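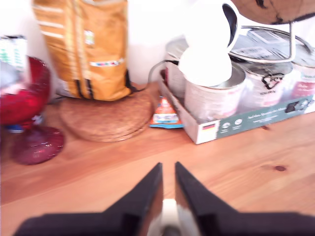 January 2022, Wednesday night, late

Quick one, eyes closing. Skipped three nights so this is a catch up.

Dentist first. Tooth is cracked, upper left, the one I've been chewing around since before Thanksgiving. He wants to do a crown. Quote is 1417 before insurance, and insurance pays 500 of it if they feel like it that day. Receptionist printed it all out on pink paper like it was a party invitation. I said I'd call back. I will not call back till after payday. Soft food till then, no nuts, no toast crusts. Ate soup standing up.

Then the car. Left it at Ranjbar at 8, walked to work in the slush, wrong shoes, feet wet till lunch. They called at two, it's the battery after all and not the alternator, 289 all in. Was so relieved I thanked the guy three times and then forgot to ask when they close. They close at 5:30. I got there at 5:26, ran the last block with my bag banging on my hip. Starts first turn now. I'd forgotten what that sounds like.

Work: Eronico order still not fixed. They sent the old labels again. Second time. I wrote a nice email, deleted it, wrote a less nice one, sent the nice one in the end. Pramley people want the numbers by Friday and the numbers depend on the labels so there we are. Told my boss. He said "huh." Ate my sandwich in the stairwell to get ten minutes without anybody asking me about it.

Choir tonight, almost didn't go. Glad I went. First time back since before Christmas, masks on, windows open, everyone in coats. Only 11 of us and two of those were basses, poor things. We sound thin. The new piece is hard, the middle part especially, where altos come in on the off beat and there's nothing in the piano to help you. I came in early every single time. Mahtab next to me came in early too, so at least it sounded like a plan. By the end we had it maybe one time out of three. Singing in a mask is like singing into a sock. My glasses fogged and I lost my place on page six and just hummed till I saw a word I knew.

Mahtab Shahbazi gave me a ride home as I'd walked over (didn't trust the car in the church lot, old habit, silly). We sat outside my place with the heater on for half an hour talking. Her mother's coming in the spring if the visa works out. She's painting the small room for her, can't choose between the yellow and the other yellow. She showed me both on her phone and I could not tell them apart but I picked one. She said she was leaning to the other one. Fine!

Things I have to do tommorow, writing them here so I quit lying awake over them:
call Mom back, she left two messages
pay the water bill, it's under the fruit bowl
ask about the labels AGAIN
library book, overdue since Saturday
get stamps
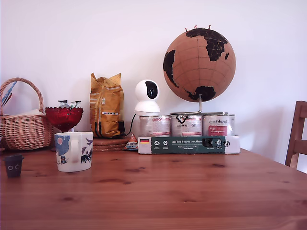 Also the thing with the Usov class. It's the Monday evening bookkeeping one, eight weeks, and sign up ends this weekend. I keep opening the page and closing it. It'd mean no more swimming on Mondays, and I only just started that again. But if I want to move up at work I need it, everyone's said so, in different tones of voice. Mahtab says do it and swim on Sundays. She makes everything sound like moving a chair. I think I'll do it. If I write it down here then I've said it.

Felt low on the weekend, don't know why, the gray maybe. Slept till ten on Sunday and then was mad at myself for it. Walked out to the reservoir in the afternoon, ice at the edges, one man fishing through all that, didn't look up. Came back better. Should do that more, I write that every January.

What else. Read forty pages of the lighthouse book, it's slow but I like the sister. Upstairs neighbor has got a new vacuum and is proud of it, 7 am proud. Snow again Thursday they say, two to four inches, so need to dig the scraper out from under the back seat before bed, which I havent done and won't, it's 11 degrees out there.

Tooth is aching a bit now. Took two of the white pills. Alarm set for 6:15. Hummed the alto line brushing my teeth and came in early again.

Bed.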